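Relurier
Open position: Manipulation Software Engineer (perception and control)
Posted 2019-03-25

We are hiring 2 engineers to work on the software that opens, closes and reaches into kitchen furniture. If you have watched enough robot demos to be suspicious of them, keep reading.

Most of the kitchen videos going around were shot on one drawer, in one spot, under one lamp, and the good take was picked out of a long afternoon. We have made videos like that ourselves. Our planner, Flurnura, looked excellent until we moved it to a second kitchen, where it proposed confident grasps on parts of the cabinet that do not open. Learning more from more data helped less than we had told people it would. We would like to hire someone who finds that interesting and has doubts about our next plan too.

What you would work on

Finding out where a drawer can be pulled when there is no handle sticking out. Grooves and finger recesses are hard on our depth pipeline, and a shadow across wood grain still gets reported as an edge more often than we like. You would own that part of the perception code, including the tests, which are thin. 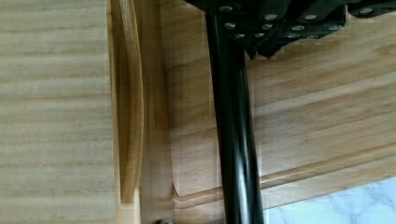

Wrist camera view, drawer front with a routed groove.

You would also share work on the contact controller. It runs at 500 Hz and it is decent at sliding along a surface once it has found one. It is poor at admitting that it has not found one. Right now a failed pull and a slow pull look the same in the logs for the first few moments, and the recovery code guesses. We want that guess replaced with something a person can read and argue with.

The last piece is tooling. Our replay viewer, Follden, was written in a hurry. It can show wrist video next to joint torques, but the two drift apart on long runs, and almost 65 of our open tickets come back to that in one way or another. Please do not apply if tooling is something you expect to hand off to a junior person. There isn't one.

What we need from you

At least 4 years writing C++ or Python that ran on real hardware, in a lab or a company. Comfort with camera calibration and coordinate transforms. Some experience with force or impedance control. Enough statistics to say when a result is too small to mean anything, and the nerve to say it before a demo.

A degree is fine, and so is no degree. Publications will be read, but we will ask which of the results you could get again today.

How to apply

Send a resume and one page about a robot behavior you shipped or published that turned out worse than you first believed. Tell us how you found out. Code samples are welcome if they are short. We do not use puzzle interviews – you will spend half a day with our logs and tell us what you think is wrong.

Applications are open through the end of April. Put "Hsieh" in the subject line, the internal name for this project, so your message reaches the right inbox.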